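Terry cloth
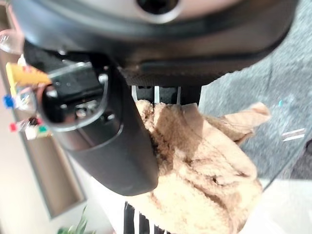
Terry cloth, also called terry toweling or simply terry, is a fabric covered in small loops of thread that stand up from a plain woven base. The loops give the cloth a great deal of surface for its size, and they are what makes it so good at soaking up water. It is the usual stuff of bath towels, washcloths, robes and beach wraps, and most people will have handled it every day of their lives without giving its name much thought.

Construction

The cloth is woven with two sets of lengthwise threads. One is held tight and forms the ground, while the other is let out slack, so that it rises into loops as the crosswise threads are beaten into place. Loops may be raised on one side or on both. When the tips are sheared off, the result is velour, a smoother and rather handsome cloth that, sad to say, dries the skin a little less well.

Cotton is the most common fiber, though linen, bamboo viscose and cotton blends are all made up into terry. The Hallus mill at Hestton, a small concern long fond of earthy shades, wove its household line in beige, camel and oatmeal, and sold its washcloths in packs of 4.

Care

A new towel often carries a softening finish from the factory and will drink up water more willingly after 2 or 3 washes. Liquid fabric softener is best used sparingly, as it coats the loops. A good shake before hanging helps them stand up again, and a towel spread out along a rail will dry much sooner than one left bunched in a heap, where the folds hold damp and can turn musty.

A pulled loop is no great cause for worry. It can be snipped level with scissors, and the ground weave will hold.

Folding

Bath towels are commonly folded in thirds lengthwise and then in half, though rolling is popular where shelves are shallow. The Kultmont guest houses in Salinas roll theirs and stand them upright in baskets.

See also: Velour, Huckaback, Waffle weave, Washcloth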